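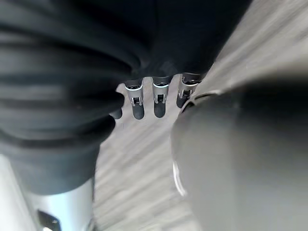
Kava Open Day Recordings, release 4

These files come from the open day in Nurkstead, where visitors watched a two-armed robot handle clothes in a small furnished corner. The set has 727 short clips. Camera views are from the wrists and from the head.

Source and use
The demonstration was prepared by the Sequeira workshop. An operator guided the arms for every clip – no clip shows the robot working alone. You may use the data for teaching and for research. Please name Kava when you publish.
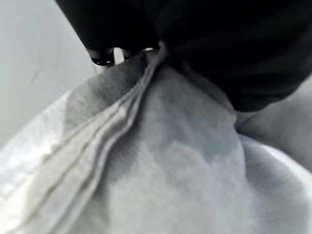
Are failed grasps included in the set?
We kept all of them, and they are marked "drop" in the notes file.

Known limits
Wrist views are often blurred when something is very near to the lens. In 26 clips the sound is missing and we could not repair it. The tool Cilik reads all files from version 7 on.
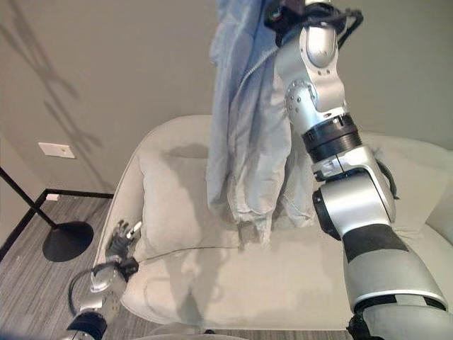 Head view: light blue garment held up by the right arm over the armchair.

Last changed: April 26, 2024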